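By the time the biscuits reach the back row at Stolstead, the Monday robotics club is usually deep in an argument, and a very cheerful one it is too. Linnea Lundgren started it in June with 3 pupils and now has 9, all of them wanting a turn at once. 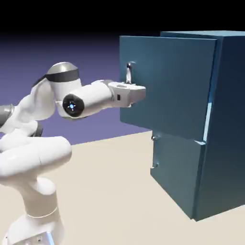 Doors are this term's project, and you'd be amazed how long a roomful of teenagers can talk about them! The club works in simulation, so a bad grab costs only a groan. With the gripper right up by the silver handle on the teal cabinet's upper door, the talk is all of angles (and whose turn it is next). Linnea lets them get on with it and puts the kettle on again.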